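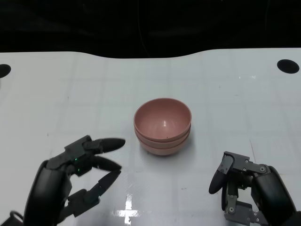
Uwe Lammers wrote back that the waiting list in Okgate was never the problem, the phone line was, and I should go sit by it for a morning. So I did!

Figure 2. White tabletop with a faint gray grid.

3.2 Getting through to the clinic

I'd planned to look only at how many over-70s signed up for free visits after April. But Uwe's remark stuck with me, so I went back to our 106 interviews and reread every one for mentions of the phone (slow work, and my coffee bill shows it). In 30 of them, people had given up on a call at least once. Embla Söderlund coded the same interviews on her own, and we disagreed on 7 — mostly cases where a daughter or neighbor had made the call.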